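Court diary, February, evening

Second day of the Rondonuwu sentencing, courtroom 4. Doors opened at 8:20 and I was through screening by 8:40. The line was shorter than at the plea hearing. Laptops are allowed, phones go in the locker.

The plea covers two counts, arson of a commercial building and possession of an incendiary device. The other three counts were dropped under the agreement. The statutory maximum on the arson count is 20 years. The guideline range came out lower than the prosecution wanted, and most of the morning went to the loss figure that drives it.
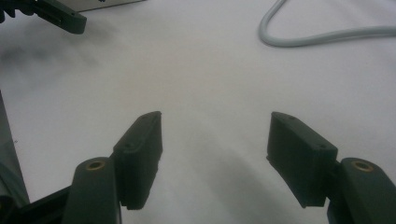 Page last changed: February, 21:14

Denum, which owned the warehouse on Flaltberg Road, claims 583 pallets of stock destroyed. The defense accepts the pallets but disputes the unit value. Denum used replacement cost. The defense expert used wholesale cost less depreciation, and the judge asked him twice why depreciation should apply to goods that had never been sold. His answer the second time was shorter than the first. No ruling yet.

Exhibit 70 is the alarm log from Prokora, the monitoring contractor. The first heat alert is stamped 1657 and the call to dispatch comes four minutes later. At the plea hearing I wrote the gap down as six minutes. I had read the wrong column – corrected in the earlier entry.

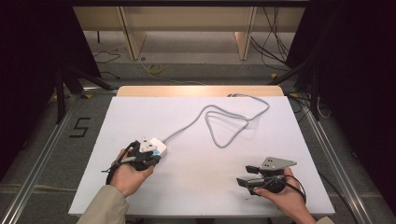
Hafiz Wijaya, for the defense, argued that the delay made the loss worse and that his client should not carry all of it. The prosecutor's reply was that a late call is foreseeable once a fire is set. The judge let both sides brief the point, five pages each.

Rondonuwu did not speak. He is entitled to before sentence is passed, and Wijaya said he would.

Court rose at 3:50. To do: get the restitution schedule from the clerk, check whether Exhibit 70 was admitted in full or only the first sheet, fix the spelling of the expert's name in my notes.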